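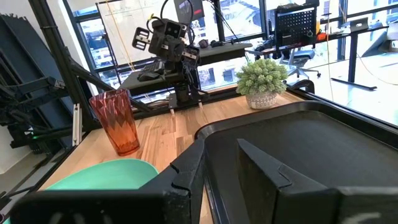 Takeshi Amano
Table settings and tableware hire, Tatdale

Setting a casual table: your questions

I get a lot of messages about everyday table settings, and I love every one of them! These are the questions that come up most often, with the answers I give at the counter. If yours isn't covered, send it through and I'll add it the next time I update the page (usually September, when everyone starts thinking about eating outside again).

Do my plates and tumblers have to match?

No, and please don't feel you have to buy a whole new set. A mint-green plate and an orange-red tumbler look terrific together on a wooden table. The green is quiet, the orange is loud, and the honey colour in the timber sits happily between them. If you're nervous, keep the plates all one colour and let the tumblers be the odd ones out.

Why do you like coloured tumblers so much?

The light! A translucent tumbler glows when there's a window or a lamp behind it, and a diamond-patterned one like the tall one in my photo has all those facets as well. Try yours in a few spots before you settle on where people will sit. I've rearranged an entire lunch over this and would do it again.

Should I use a tablecloth?

Up to you. I leave a pale wooden table bare whenever I can, as I think the grain is half the fun. If yours has seen better days, a plain runner down the middle hides a multitude of sins and still leaves some wood showing at the sides.

What's a tray doing on the table?

I'm a big fan of a large black tray. It gives you somewhere to park the bread, the salt, the butter and whatever else has no home, and when you need the room you lift the whole lot off in one go. Pick one with a raised rim so nothing slides off on the way to the kitchen. A matte finish is my favourite beside shiny plates. Put it to one side, where the person doing the serving can reach it.

Fresh flowers or a pot plant?

Both are lovely, but for an ordinary weeknight I'd go for a little potted plant every time. It's still there next week! Something succulent-like with tight pale green rosettes suits a green plate beautifully, and a white pot with a bit of grey pattern goes with nearly anything. Keep it low enough to see over. Mine usually goes towards the far edge of the table, out of the way of elbows.

My plant's pot has a drainage hole. Will it mark the table?

It can. Water the plant at the sink, let it drain properly, wipe the base and pop a saucer or a cork mat under it before it goes back. Don't water it on the table, even if you're only giving it a splash.

How much space does each person need?

I allow 60 centimetres per person along the edge. A 120 centimetre side will seat two people comfortably, and three if they're small or very fond of each other. Chairs with arms need more, so try them against the table first.

Where does the tumbler go?

The usual spot is up and to the right of the plate, above the knife. At home I'm relaxed about it. Left-handed guests often move theirs straight away, so I just put it where they'll want it. A tall tumbler is best kept a little behind the plate so a sleeve doesn't catch it when someone reaches for the potatoes.

Can coloured tumblers go in the dishwasher?

Check the base or the box first. If you've lost the box and there's nothing marked on the base, wash them by hand in warm soapy water. For patterned ones, a soft brush gets into the grooves far better than a cloth. Skip the scourers, please!

What can I hire from you?

Plates, tumblers, trays and serving bowls, in three ranges. Besedis is the plain one, Kamata is the coloured one (my pet range, I admit it) and Asisex is the bigger serving gear for long tables. You can mix pieces from all three in the same order. There are 314 pieces on the shelves at the moment, so if you're feeding a crowd, get in touch early and I'll put yours aside.

Do I have to wash everything before I bring it back?

A scrape and a rinse is plenty. I wash it all again here anyway. Returns are from 11 in the morning, and there's parking round the back.

Can I come in and try things out together?

Yes, please do! Bring a napkin, a plate from home or a picture of your table, and we'll have a play with colours at the counter. You don't need to book unless you'd like to set up a full table.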